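Platora

Platora is a software package for two-armed tabletop robots, combining object detection, grasp selection and arm planning. It is developed by Skinbridge in Kustthorpe and is mostly tested on cups, mugs and bottles. Claims that it handles "any household object" have not been backed by published results.

Grasp selection

The grasp module, called Polishchuk, scores finger positions on a visible rim or handle. A rim grasp puts one finger inside the vessel and one outside. Glossy glazes are a known weak point, as reflections on the inner wall can be read as edges.
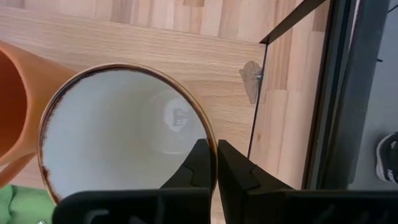 Gripper fingers on either side of a cup's rim, seen from the wrist.

The developers report 705 successful grasps out of 800. The report does not say how many objects were used, so the figure is hard to judge.

Arm planning

Both arms share one planner, which reserves space for each before it moves. Critics note that one arm often waits while the other works, which weakens the case for having two.
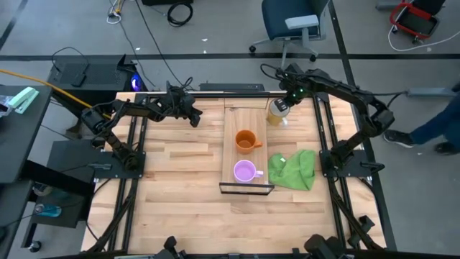 Shelf placement

Version 8 added placing objects on narrow supports. Success is logged when the gripper opens, with no later check.

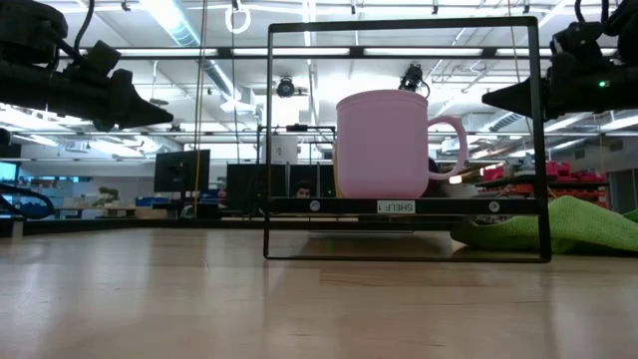

Label reading is the least convincing part of Platora. The software is supposed to match a spoken shelf name to printed text, but it expects that text upright and facing the camera. A tag such as "SHELF 1" seen mirrored or upside down, under a pink mug on the crossbar, falls outside that assumption. The manual gives the feature 19 lines and lists no error rate.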